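Oiling a pale wood tabletop

Before you start

Clear the top and vacuum along the grain. Old wax must come off first – oil will not soak in over it. Wipe with mineral spirits and leave the surface for 50 minutes.

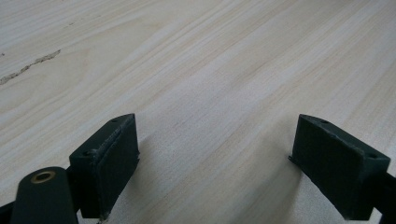

Water beading on a test patch means there is still wax or varnish present. Repeat the wipe, or sand back to bare wood.

Step 1. Sand

Use 120 grit, then 180. Follow the grain by hand on the last pass. Do not go finer than 220, as a polished surface takes up less oil. Fine cracks can be left alone if a fingernail does not catch in them. 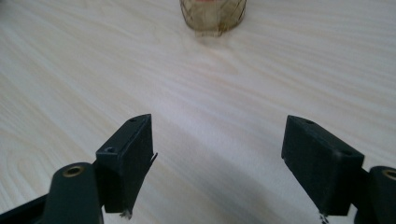 Step 2. Apply the oil

Pour a small amount of Berkidura onto a lint-free pad and work in sections. A top of 310 by 199 cm needs about 300 ml for the first coat. Wipe off all excess after 15 minutes – anything left on top will dry sticky. Lay used rags flat outdoors to dry, away from anything flammable.
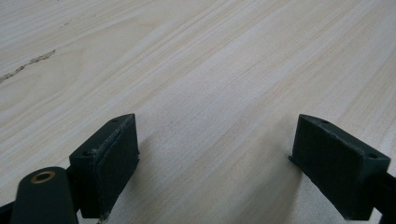
Step 3. Second coat

Wait overnight, rub lightly with a white pad and repeat step 2 with half the quantity. Keep liquids off the surface for a week.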